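Dradthorpe Makers Help Board > Robots and automation

Soft ribbed fingers or plain hard jaws for drinks bottles?

posted by wobblybench

Hi all, hoping someone's been down this road before me. I've got a small Orellana arm on the bench and I'm trying to get it to pick up ordinary household stuff, mostly drinks bottles, the odd tub, a sponge now and then. It came with the plain hard jaws and they're fine on anything square. On thin plastic bottles they're a pain. Either I squeeze too lightly and the bottle swivels round as it lifts, or I squeeze properly and the side buckles and the whole thing hops out sideways. I've stuck rubber on the pads (cut-up bike inner tube) and it helped for one afternoon and then peeled off.

So I'm looking at the bendy ribbed type, the ones with a ladder sort of structure inside that curl round whatever you push them against. Pumico do a pair that bolts straight on, or I could print some. What I can't work out is whether they'll get in the way of the wrist camera, because on my setup the camera looks straight down between the jaws and I do most of my lining up from that one view. The soft ones look a lot fatter.

Also, do I need a different controller? I'm on the basic Cunano board, which only does open, closed and a speed setting. A chap on another forum told me soft fingers are pointless without proper force control and now I'm dithering. Budget is 80 quid all in, and I'd quite like some of that left over for a decent light.

Bottles are anything from full to nearly empty, stood upright on a table. I don't need it to be fast.

gravel_and_gears

Soft, every time. Hard jaws are for blocks. You don't need force control, ignore that. Get the Pumico ones, and don't bother printing, mine split along the ribs inside a week and I went through half a reel finding out.

tin_kettle

I'd go a bit more gently than the reply above, because I've printed mine and they've lasted fine! It depends massively on the filament. If you use the really squashy stuff and print it slowly they hold up, if you use the semi-stiff stuff then yes, they'll crack at the corners where the ribs join the outer wall. Mine are on their second year, one is a bit chewed at the tip from when I drove it into the table.

On hard versus soft, I did a very unscientific comparison last April. Same arm, same bottle, 50 picks with the hard jaws and 50 with the soft ones, bottle put down by hand in slightly different spots so it wasn't getting it handed on a plate. The hard jaws dropped or twisted it eight times. The soft ones dropped it twice, and both of those were me setting the height too low so the fingers scuffed along the table first. I was quite smug about that until I tried a small glass jar and the soft ones were worse. They wrap round nicely but there's give in them, so anything heavy sags and swings a bit when the arm stops. If your bottles are full to the brim you might see some of that too – slow the arm down at the end of the move and it mostly goes away.

Things I'd check before you spend anything:

How wide do your jaws open? Soft fingers eat into the gap because they're thicker, and the tips lean inwards. Measure the fattest bottle you own and leave yourself a finger's width each side.

How are they mounted? The bendy ones push back at an angle when they curl, and my first bracket (one screw each, silly) let them slowly rotate until they were pointing at each other like a pair of pigeons' feet. Two screws per finger, or a slot they sit in.

Is the table clear around the bottle? Fat fingers need room to come down. I kept knocking over the neighbour when I was lining things up in a row.

On the controller, I used the basic Cunano board for ages. What I did was never tell it to close fully, just close to a set width a little narrower than the bottle. The finger does the rest by bending. If your version only knows open and closed then check whether there's a stop-at-position option tucked in the settings page, as it was hidden under the speed bit on mine and I only found it by accident while looking for something else. If it truly isn't there, a cheap mechanical stop on the jaw does the same job. I used a bit of dowel for months.

So I'd say soft fingers for bottles, keep the hard jaws in a drawer for jars and boxes, and don't spend on a new controller until you've tried it.

halfpast_servo

Agree with most of that, so I'll stick to the camera question as it's the bit I've spent far too many evenings on.

I've got blue soft fingers on mine, ribbed down the inside with the row of little rectangular cells, and a covering of tiny dots on the outer face. I had exactly your worry. With the hard jaws I had a nice clean view down the middle and I assumed the fatter ones would block half of it. They don't, or not where it matters. When they're open they come in from the two bottom corners and you still get a big open patch of table between them, and whatever you're heading for sits in front of that. I like having them in view, to be fair. If the bottle is midway between the two tips then I'm lined up, and I don't need any clever maths for that.

What does catch me out is everything else. My camera sits so that the lettering on a label facing me comes out upside down, which is fine for me but confused the label reader I was playing with until I turned the image round in software. Clear plastic is the other nuisance. The top of the bottle more or less vanishes against a white table, and a simple find-the-blob script will happily lock on to the cap and the label as two separate things. A coloured cap is a gift, so use it. I get the position from the cap and the width from the label and it's been far steadier than trying to find the whole outline.

Then shadows. The arm throws a soft grey one over part of the table and mine used to count that as an object. Before you buy the gripper I'd put a bit of your money into that light you mentioned, off to one side and spread out with baking paper over it. A matt white tabletop is good for this as you don't get a glare spot, but it does show up every speck, so give it a wipe or your script will try to pick up crumbs. (Mine did. For a whole evening.)

And leave some other bits on the table while you're testing! I did all my early runs with a single bottle and nothing else, felt very pleased with it, then put a big dark grey tub behind and to the right and the thing went to pieces because the tub was the strongest shape in view. Now I always have a couple of odd things near the edges, half out of sight if possible.
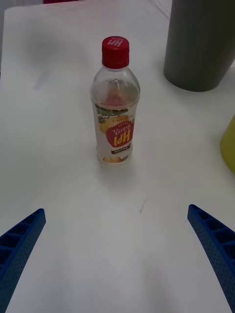 As for which to buy, I'd get the Pumico pair if you want to be picking bottles this week and print your own if you like fiddling. Keep the camera where it is for now and only move it if the tips drift out of view when the jaws are wide open. Let us know how you get on with the full bottles, as I've mostly tried part-full ones and I'd like to hear how much yours swing.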